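**Igwe Court Residents' Association: minutes of the meeting of September 17, 2021**

Chair: Vimala Chettiar. Minutes taken by Rekha Hegde. 15 residents present, and it was lovely to see faces from the top landing again after such a long gap.

**1. August minutes**

Agreed, with one correction: the leak was in the Waston Road stairwell and not the garden one. Sorry to everyone on the garden side who went looking for it!

**2. Summer lunch**

Vimala thanked all who cooked, carried and washed up. We took £520 on the day, and after paying for the hire of the tables we still have enough to do something nice with. There was a long and very good-natured talk about whether the rice should be made in one big pot next year or in several small ones, and we left it there as the time was getting on.
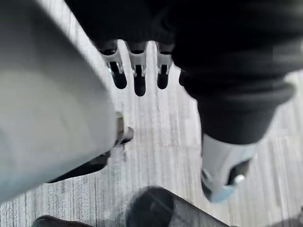 **3. Garden beds**

The beans did well, the courgettes rather too well. Draltero Nurseries have offered us bulbs at a reduced price if we order before the end of the month. Agreed to spend up to £50, mostly on daffodils, with a few crocuses for under the pear tree (Rekha's request, and she is grateful to be humoured).

**4. Bins and recycling**

Food waste is still turning up in the paper bin by the gate. Vimala will write a friendly note for each door, and Rekha will translate it for the two families who have asked.
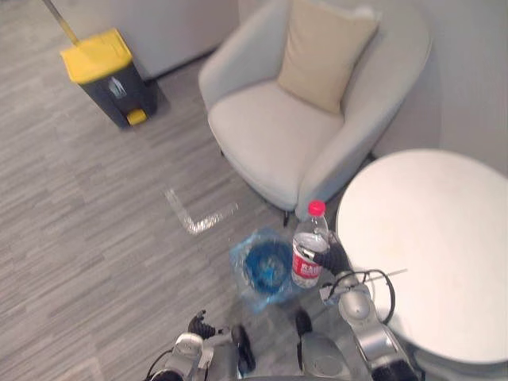

**5. Evening noise**

Flat 8 asked, very kindly, whether doors could be closed gently after ten. All agreed to try. The front door itself needs a new closer, and Prumetti Locks will be asked for a price.

**6. Any other business**

A child's blue scooter has been in the hallway for a fortnight. Please claim it from Rekha.

Next meeting to be arranged once Vimala is back from her sister's.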